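Chapter 9
Chores, Benches and Other Hard Places

Before you read: what you'll need from Chapter 8 is grasp types and the bit on compliance. If you skipped it, go back, at least to the summary.

Start with a sock. Or a bag of rice, a jammed drawer, a screw that fell behind the washer. A person deals with all four before breakfast and doesn't remember any of them. Now try to write down the steps for one. The drawer, say. Pull. Doesn't move. Pull harder, wiggle left, feel where it catches, slide a flat hand in over the top, push down whatever is in there. Most students get to "wiggle" and stop. How far? How hard? What tells you to quit?

That's the chapter, more or less. Can machines do chores yet, at home or on the shop floor, and how would we know.

Short answer: some, sometimes, in places set up for them. The long answer takes five sections.

First, a word on "chore." We use it for any short job done by hand, where the objects vary a little each time and no one wrote a procedure. Loading a dishwasher is a chore. So is swapping a fan in a server. Welding the same seam 800 times on the same car door isn't, and robots have been good at that kind of work for decades. The seam holds still. The door comes in at the same angle.

Shahla Nikzad ran the repair line at Gurden before she started teaching, and her test for new equipment was a plain one. Leave it alone with the job over lunch. Come back, count what's finished and what's broken, and then ask who has to clean up. The last number is the one that gets left out of the reports. An arm that does the work but needs a person to lay out the parts, reset the tray and pick things off the floor has done part of a chore. Maybe the easy part.

We'll come back to her test in 9.4, with a worksheet.

9.1 Why the bench comes before the kitchen

Kitchens are hard. Wet things, soft things, see-through things, children. A workbench is kinder. Parts are mostly rigid, they come in known sizes, and a maker's drawing exists for nearly all of them. So if machines are going to manage chores anywhere soon, a bench is a fair place to look.

Desktop computers make a good case because you can open one at home and follow along (unplug it first, and leave the power supply shut). The work is small and fussy. A memory module goes in one way round. A processor has to be set down flat in its socket, no sliding, and the pins or contacts are easy to ruin. Drives are forgiving. Cables are not, they bend where they like, and a cable that was out of the way a second ago may not be now.

Look at where the effort goes, too. A lot of it goes in the tray. If every part has its own pocket, the arm doesn't need to search a pile or work out which side is up. Engineers call this fixturing. It is cheap and it works, but somebody has to load teh tray, and you should charge that time to the robot's account.
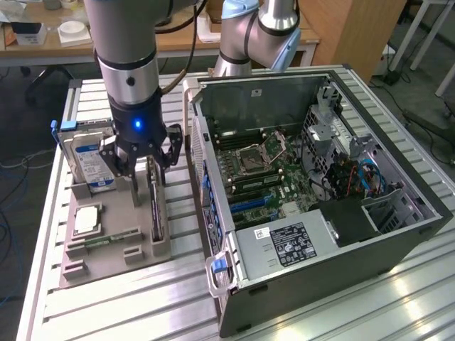 Figure 9.1 Gripper over the parts tray; open tower at right, CPU socket empty.

Two things to do with the figure before going on. List the parts in the tray that have to go in a particular way round. Then decide which you'd hand to a machine first and which last, and write one line on each. Keep the list, its used again in 9.3.

Radomir Omerović gave the same exercise to his evening class at Mullham one November. Nearly everyone put the drive first. They split on memory: half called it simple (straight push, click), half worried about the force. Both camps have a point. The push takes more than beginners expect, and the board flexes under it.

9.2 What counts as done

Key terms: success rate, reset, intervention, cycle time

A trial starts when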